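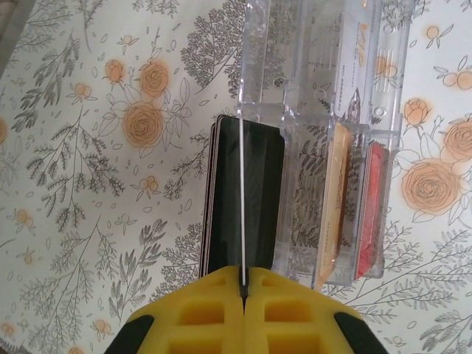 The Vumell sorting cell was installed at the Birora membership office in November to take over part of the card desk: refiling returned cards, pulling expired ones and preparing trays for the front counter. This review covers the cell as used by the desk staff, with attention to what it has changed in their work. The office kept its existing clear plastic holders, in which black, tan, red and white cards stand upright in separate compartments. The molded yellow fingers suit these holders well. Their hollow, ribbed form is light, and they close to a narrow gap, so a slender item such as a thin white rod can be brought up close to a stack.

During the review period the cell handled 3232 cards. Of these, 643 were passed back to staff for a decision, most often over worn printing or a name that did not match the register. Clear plastic remains a difficulty – reflections from the partitions slow the cell under the counter lights, and a shaded lamp is advised.

The desk is still staffed by two clerks. Refiling once filled their afternoons; they now spend that time on member inquiries and on the cards the cell returns. Lucienne Pons, who supervises the desk, reports less wrist strain but more interruptions, as returned cards arrive singly. Batching them is possible, although the setting is hard to find in the Wisum control panel.

Training took two mornings and was adequate. The printed manual was less so, particularly on replacing the finger pads. Recommended for offices with a steady volume of cards, provided that staff hours are reassigned before installation.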